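Our electricity bill for the year came in at 1320 pounds, so I spent the winter finding out where it goes. Short thread, mostly for anyone renting in an old flat like ours in Stisitley.

First thing: read the meter yourself. Azimi, our supplier, had been estimating ours for 9 months. I sent in a proper reading and the figure dropped to 1014.

Second, the hot water. The timer was set for two long spells a day. We cut it to one in February and have not run out yet, even with visitors.

Third, the things that never go off. I borrowed a plug-in monitor from Billmont library (free, two weeks, you need a card) and left it on each appliance for a full day.

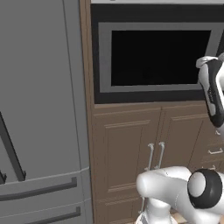 Grey fridge, doors on top, freezer drawers underneath.

Fridges are worth a full day on the monitor – the motor cuts in and out, so a five-minute reading means very little. Mind the seals as well. If a slip of paper pulls out easily with the door shut, they want cleaning or replacing.

The tumble dryer was the worst by a long way. We now use the airer in the back bedroom with the window open a crack.

Lights made hardly any difference. They were all LED already.

Next job is the draught under the front door. Gostness Hardware has brush strips in two widths – measure the gap before you go, I didn't.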